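Bedroom readiness checklist, with my comments

Site: the Pamis flat, back bedroom
Date of check: 23 June 2025
Sheet version: 20
Result: pass with remarks, one item to redo

I fill this in before every chores session, and I've started writing longer comments because people kept asking me why a bedroom needs an inspection sheet at all (fair question!). We're trying to find out whether a machine can tidy a room and fold what's in it, and most of what goes wrong is dull and could be spotted from the doorway. So I stand in the doorway with a clipboard and look.

1. Floor clear to the bed – PASS
No cables across the walking line this time. Last visit there was an extension lead running from the door to the window, taped down in two places and loose in the middle, which is worse than not taping it. I've asked for it to go round the skirting board and it has. The rug is still rolled up in the hall and I'd like it to stay there. A person steps over a curled rug corner without thinking, and the Dravusel base we tried in March got a wheel on it and sat there humming until I lifted the thing off.

2. Stop button reachable – PASS WITH REMARK
Pressed it, it stopped, reset it, pressed it again from the other side of the bed. Works both ways. My remark is that it hangs on a hook behind the door, and when the door is open you have to reach round. Please move it to the window side before Thursday's run. I know it's a faff.

3. Batteries and charger – PASS
Packs are numbered now, thank goodness. Pack 115 still gets warmer than the others on charge, so it stays in the metal tin and doesn't go out to the room. Charger asset number is 2429 and its test label is in date. The Patwary charger is on the shelf as a spare; don't swap the leads between the two, they fit and they shouldn't.

4. Hands and pinch points – REDO
Finger pads need checking for splits and I hadn't brought a torch, so I'm not signing it. I'll do it first thing next time. Reminder for everyone: sleeves rolled, no lanyards, hair tied back. Jaws close harder than you'd expect from watching them fail to pick up a sock.

5. Lighting – PASS
Ceiling light on, curtains open halfway. I've given up asking for the same light every time. A home doesn't have the same light every time, and if the folding only works at two in the afternoon then I'd rather know.

6. Bed area and items to be handled

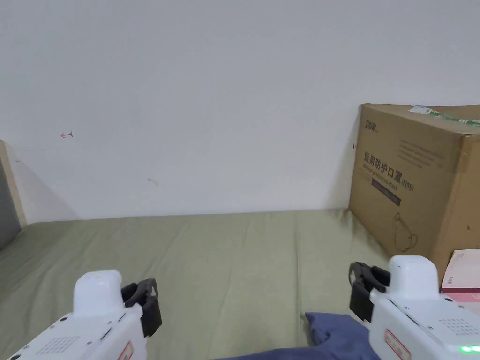
Folding is still the chore I'd bet against. Wiping and fetching have come on a lot since I started doing these sheets, and I've seen a cup carried to a sink with no fuss whatsoever, but anything soft and the whole business slows to a crawl. Take the navy thing bunched up on the green sheet. I could grab that and have it sorted before I'd finished my sentence, while a machine has to work out where one edge is, then another, with half of it tucked under itself, and the sheet underneath has creases of its own to confuse matters. I want it left crumpled like that for the run, so please don't be helpful and smooth it out! The big mask carton by the wall needs a decision too: either it counts as an item or it's in the way, and the plan says neither. I've put PASS WITH REMARK and would like the plan amended.

7. Bed doesn't shift when pushed – PASS
Leaned on it with both hands at the foot and the side. Fine.

8. Logging – PASS
Inport is recording and the clock matches my phone. Session log opened as 3359. If it drops out halfway, write the time on paper and carry on, we can patch it up later.

General comment
People ask me on every visit if these things can do the housework yet. My answer at the moment is that they can do bits of it, slowly, with someone like me in the doorway holding a clipboard – and I could've made the bed in the time it took to fill this in. I'd still put money on the kitchen before the bedroom.

To do before the next run: stop button moved, finger pads checked (me, with a torch), carton decided, pack 115 sent back.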